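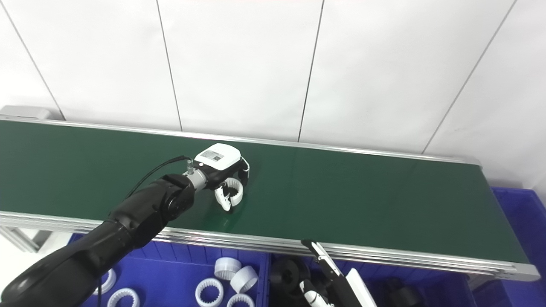 On the Keeping of a Household Ledger

September 1, 2023

Readers of this blog will recall that in January I undertook to write at greater length about the household ledger, a subject on which several of them had asked for guidance. The delay is regretted. The delay was also of some use, as it allowed me to complete a fourth full year of entries and to write from a settled practice.

The present ledger covers 1,461 days. One entry was made for each of them, including the days on which no money was spent at all. On such days the entry reads "nil." I consider the nil entry to be the foundation of the whole system, and I will return to it further on.

Background

My household kept no accounts of any kind for many years. Statements arrived from the bank and were placed in a drawer. Bills were paid when the second notice came. It was understood that there was enough money, in the sense that there had not yet been too little, and the matter was seldom discussed. This arrangement came to an end when the boiler failed during a cold week and the supplier, Fitavlow, asked for a deposit before releasing the replacement. The deposit was not a large one. It nevertheless took most of an evening to establish whether it could be paid, from which account, and what would then be left for the rest of the month. The answer was satisfactory. The evening was not.

The following Saturday I purchased a bound account book from the stationer in Nirkdale. It has 200 pages, a cloth spine and a ruled margin on the left. I have since purchased others of the same make and would recommend that a reader who finds a suitable book buy a spare at once, as stationers alter their stock without notice.

The choice of paper

I am asked more often about paper than about any other part of the practice. The usual suggestion is that a spreadsheet would add the columns for me. This is correct. I kept a spreadsheet for a trial period alongside the book and found that its additions were better than mine and its contents were worse. When a figure can be typed in later, it is typed in later, and by then the receipt is gone and the figure has become an estimate. The book lies open on the sideboard between the telephone and the fruit bowl. One passes it on the way in from the front door, and there is a pen on a string.

I recognize that other households are arranged differently. A reader who travels for work, or who shares expenses with persons at another address, may be better served by software. I have no objection to software. I would only ask that whatever is used be used on the same day as the expense.

The form of the entry

Each entry consists of the date, the payee, the amount, and a short note. The note is limited to the width of the column, which in my book allows four or five words. It should say what the thing was for. "Groceries" is acceptable. "Groceries, visitors" is better, for when the total for that week is found to be high, the reason is already on the page.

I do not use categories during the month. Early on I maintained fourteen of them, and a good deal of time was lost in deciding whether light bulbs were a repair or a supply. Categories are now assigned on the last day of the month, in pencil, by a single letter in the margin. There are six: food, house, transport, health, giving, and other. The last of these is permitted to be large.

Cash is entered when it is spent and never when it is withdrawn. This rule was adopted after a year in which "cash, machine" was the third largest payee in the book.

Refunds are entered in red on the day they are received. They are not used to correct the earlier line. I have found it instructive to see how long some of them take. The longest on record concerned a pair of curtains, and the red entry appears in a different volume from the black one.
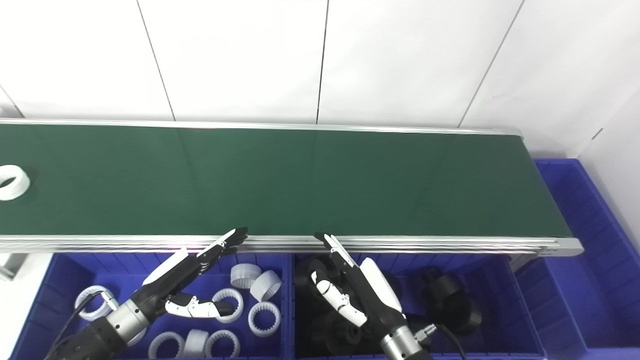
The nil entry, as stated, is of particular importance. A blank line in a ledger may mean that nothing was spent or that nothing was written down, and after a week these cannot be told apart. The word "nil" removes the doubt. It also has the effect of bringing the keeper to the book every evening regardless of what the day contained, and I am persuaded that the habit would have lapsed within the first season without it.

The monthly reconciliation

On the last evening of each month the book is compared with the bank statement. I allow an hour for this. In the first year it commonly took longer, and on one occasion it took most of a weekend, the difference being an insurance premium that had been collected on an unfamiliar date under the name of a parent company. I now keep a page at the back of each volume listing the names under which companies actually collect their money, as opposed to the names they print on their letters. The page is consulted frequently.

Differences of less than two dollars are recorded as "unexplained" and carried forward. I did not begin with this rule. I began with the rule that every cent must be found, and I abandoned it after a difficult evening in the spring. The total of all unexplained differences over the life of the ledger is smaller than the cost of the books, and I am content with that.

The person keeping the ledger should not be the only person who reads it. In this household the reconciled page is read by the other adult and initialed. This takes a few minutes and occasionally produces a question. The questions have been good ones. It was by this route that we learned we were paying twice for the same newspaper, one copy of which had been going to our former address for longer than I care to state.

Subscriptions and standing payments

A separate page is kept for payments that recur without action on our part. When this page was first drawn up it was expected to contain five or six lines. It contained a great many more. Among them was a maintenance plan with Moturent for a lawn tractor that had been sold, with the house, to the people who bought the house. The company was courteous about this when telephoned and ended the plan the same day, though it declined to return the earlier payments. The annual charge was $108. I mention the figure only because it was the sum that persuaded the other adult in this household of the value of the exercise.

The page is reviewed each January. Every line must be defended by someone present. If no defense is offered the payment is stopped, with the understanding that it may be resumed on request. Requests for resumption have been rare -- the music service was restored within a day.

On what the ledger does not do

I would not wish to overstate the benefits. The ledger has not made us wealthy. It has not, so far as I can determine, greatly reduced what we spend on food, and in the matter of books and garden plants it may have had no effect whatever. There is a nursery, Ziółkowski, on the road out of town, whose name appears in the ledger every April and May with a regularity I can only describe as seasonal. The other adult has initialed each of those pages without comment.

It has also been a source of friction at times. A written record of expenditure is easily turned into a written record of grievances, and a household that takes up this practice should agree beforehand on how it will be discussed. Our own agreement is that the book is raised at the reconciliation and at no other time. It is not raised at dinner, and it is not raised in the car. I have broken this agreement more often than the other party has.

What the ledger does provide is an answer. When the roof required attention last autumn, the question of whether the work could be paid for was settled while the kettle boiled. The relevant pages were marked with a strip of card, the reserve was known, and the roofer was telephoned before he had finished his rounds for the day.

Storage

Completed volumes are kept upright on the bottom shelf of the hall cupboard, with the years written on the spine in ink. Receipts are held in envelopes, one for each month, and are discarded after the period for which the tax authorities may wish to see them. Readers should confirm that period for their own circumstances. I have been asked whether the ledgers themselves should be discarded, and my practice is to retain them. They take up very little room. A page from the first volume was recently of assistance in settling the year in which we repainted the back bedroom, on which the two adults of this household had held different views, both firmly.

A note on beginning

Correspondents often write to say that they intend to begin on the first of the year. I would respectfully advise against waiting. A ledger begun in the middle of a month on an ordinary day is no less accurate, and the first page will be untidy in any case. Write the date, write what was spent, and write what it was for. If nothing was spent, write "nil."

A further post will deal with the treatment of shared expenses among relatives, on which I have received a number of letters, some of them lengthy. Correspondence on the subject may be sent to the usual address and will be answered in the order received.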